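Devavo Help Home Tickets Knowledge Base Data Tools Log out

Grasp examples from the wrist view are rejected at import
Status: solved
Product: Dastora recorder, with the Nerimo import step
Site: Whitcombe, two-arm table

Original report

Hello. We are collecting examples for a two-arm task, and since the update in May the import step refuses many of our episodes. The task is simple to say: pick up a white object from the paper, bring it to the wooden stand, release. We do it by teleoperation, with one fixed view and the wrist views. We planned 900 episodes for the first round and 2,000 for the second, so I would like to understand the problem before we continue.

The message is always the same: "wrist stream shorter than action stream". The episode is then moved to the rejected folder and does not count in the set. When I open a rejected episode by hand, the wrist video plays normally from the beginning, and I see no black or broken parts in it.

What I tried before I wrote to you:
– restarted the recorder and the computer
– changed the cable of the wrist camera
– recorded without moving the arms, only to see if the streams have equal length
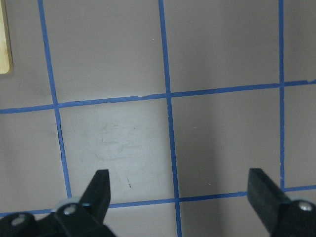

The recording without movement was accepted every time. So I thought first that the cable is pulled when the wrist turns, and the camera loses its connection for a moment. I fixed the cable again with more slack and made a new series. Of 6 episodes with movement, 4 were rejected, so the slack did not help.

I attach the recorder log and the import log. The settings file was not changed by us after the update.

Reply from support

Thank you for the clear report. In the recorder log, the wrist stream closes before the action stream in every rejected episode. In the accepted ones they close together. Please check two things:

1. Is "stop on release" switched on in the recorder settings?
2. Does the operator press the stop pedal while an arm is still moving?

Please also tell us if the error comes with both arms or only with one.

Update from site

I checked. "Stop on release" is on. I did not switch it on, so maybe the update did. About the pedal: yes, our operators often press it while the arm goes back, to save time. Before the update this was never a problem.

For your last question I made separate series, first the left arm doing the carrying and then the right arm. All other things stayed the same, also the tape grid, which we use to choose the start position of the object.
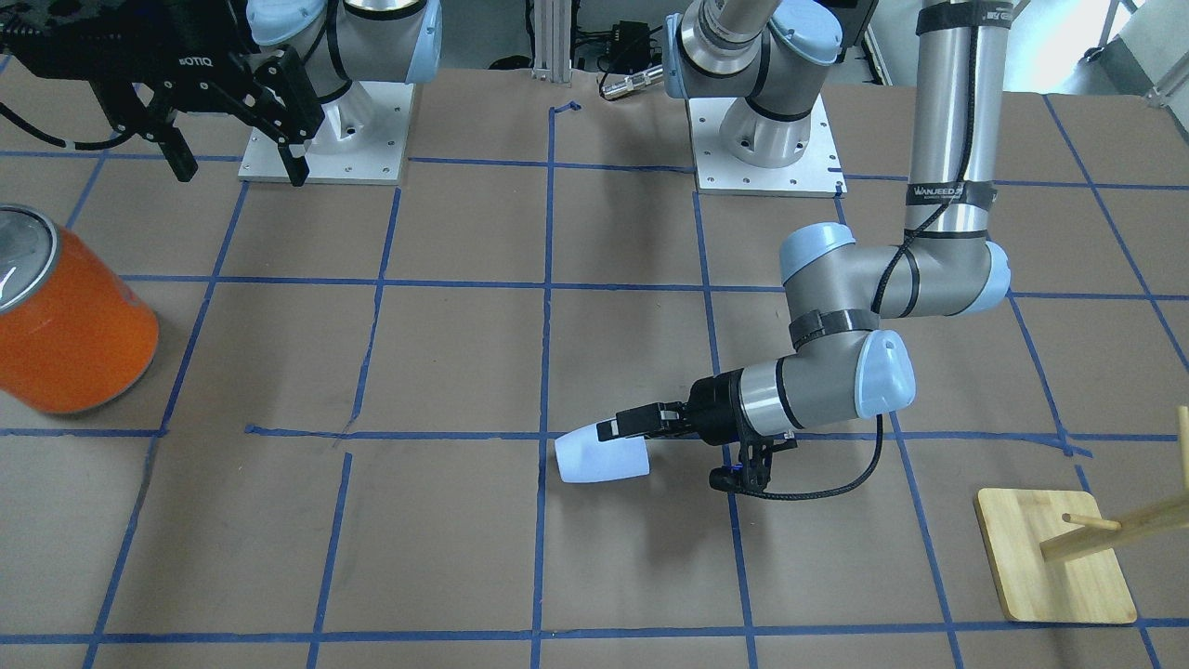 The error comes with both arms. It comes more often when the object is released early and the arm has a long way home. I think this is a useful sign, but I am not sure how your recorder decides the end of an episode, so please correct me if I understand it wrong.

One more observation. If the operator opens the gripper by mistake in the middle and grasps again, the wrist video ends exactly at the mistake. The actions continue to the pedal. For us these episodes are valuable, because the model should also see how to recover from a bad grasp. It would be a pity to lose them.

Reply from support

Your understanding is correct. With "stop on release", the wrist stream is closed at the first gripper opening after a grasp. The action stream waits for the pedal. The update changed the default value of this setting from off to on, and the release notes did not mention it. We are sorry for the lost time.

Please do the following:

1. Switch "stop on release" off for both arms. The setting is stored per arm, so one change is not enough.
2. Save the profile and load it again.
3. Ask the operators to press the pedal only after both arms are at rest.
4. Record a short series with one wrong release on purpose and import it.

The rejected episodes cannot be repaired in the wrist view, but the fixed view is complete. You can import them as "fixed view only" if your training accepts this.

Update from site

Done, for both arms. We recorded the new series this afternoon, including the wrong release, and all episodes were imported without an error.

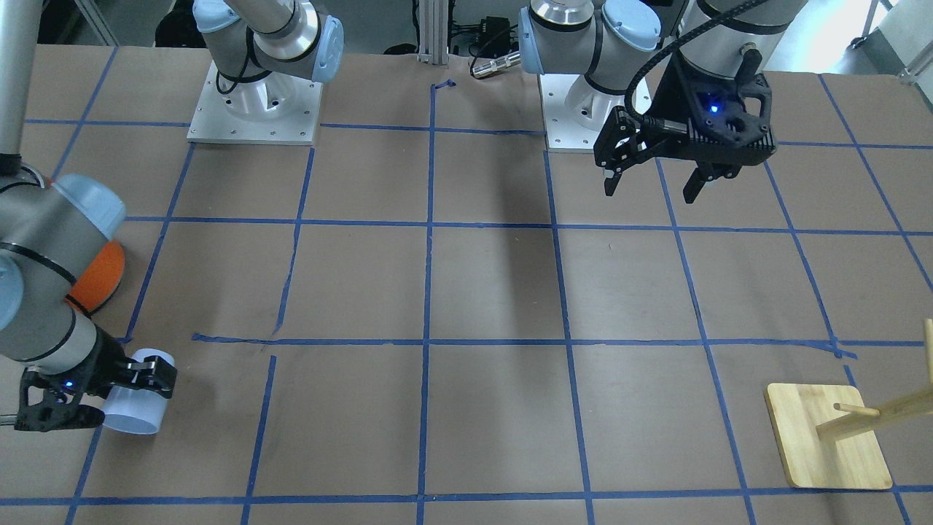 Fixed view, test series with the new profile. The right arm has the white object, the left gripper is open.

I compared the last seconds of the wrist video and the actions, and now they end together. For the old episodes we decided not to use "fixed view only". We will record them again, with the same start cells, so the set stays equal.

A small request for the next version: please show this setting on the main screen of the recorder – in the profile menu it is easy to miss. You can close the ticket.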